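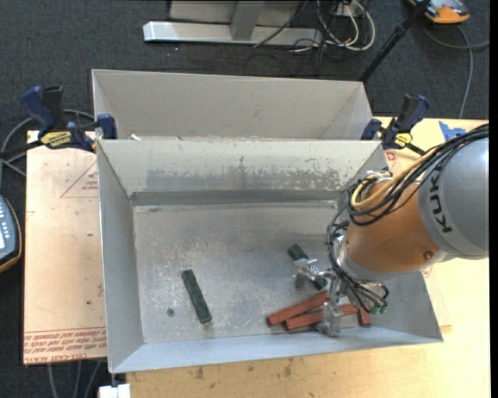

By Selamawit Dinsa and Natnael Feyisa | Last revised 2024-12-21

Abrasive wear

Abrasive wear is the loss of material from a surface when hard particles or a harder surface slide across it. It is common in chutes, hoppers, plows and open metal bins, where scratches and scuffing are its usual outward signs.

Two forms are recognized. In two-body wear, the grit is fixed to one surface and cuts the other. In three-body wear, loose grit rolls between two surfaces, and the rate of loss is usually lower.

The volume removed rises with load and sliding distance and falls with the hardness of the softer surface. Particle shape also matters: angular grains cut more deeply than rounded ones of the same size.

Painted and coated parts tend to fail in stages. The coating thins, then flakes, and the exposed metal may corrode. In the Wudstead chute trials, Tsehay Degefa recorded coating failure on 50 of 90 test panels after 1139 hours of service. Harder liners delayed failure but were more prone to chipping under impact.

See also: Adhesive wear; Erosion; Surface hardness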